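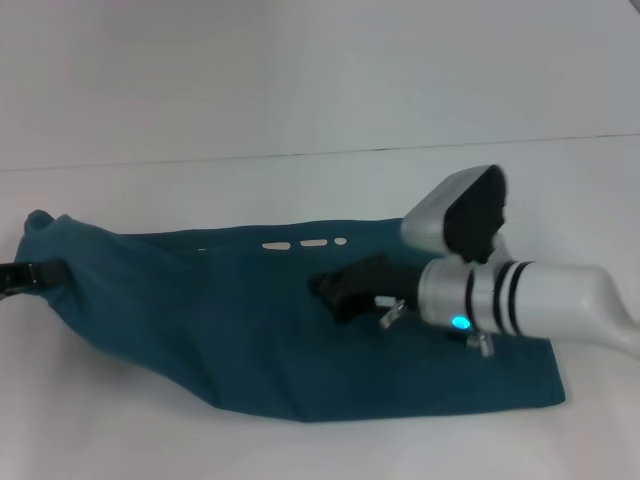
Enikő Vida would like the pinch test moved up to the top of this list, and after going back and forth on it over coffee I think she's right, so that's where it now lives. Everything else is in the order we've always done it.

Shared workshop arm, cloth-folding build
Inspection checklist, August 2020
Checked by: Vilmos Csizmadia

1. Finger pads, pinch test: PASS
Close the gripper on a folded rag at the lowest force setting and tug. It held nicely. Please use a rag and never your own fingers, however gentle you think you've made it!

2. Screws at the base of the gripper: PASS, with a comment
One took a little extra turn with the hand driver. Not alarming, but I'd like whoever is on next to try it again before they start.

3. Stop button: PASS
Pressed 6 times with the arm moving, and it stopped each time. Keep the button where your free hand can reach it (I know the cord is short, we're working on it).

4. Height limit over the table: REDO
The lower finger came down harder than I'd like when I ran the slow fold with no cloth. I've raised the limit by 2 mm for now. Juwita, would you have a look at the number when you get a minute?

5. Cable run along the arm: PASS
Plenty of slack at full reach.

6. Cycle log: DONE
The counter reads 268. We grease the wrist joint at 1,000, so there's a good long while yet.

7. Straps and buckles on test pieces: OPEN
Ottó Veres asked whether they should be tucked under or taken off altogether. I lean toward taking them off, but add your thoughts below before the next session.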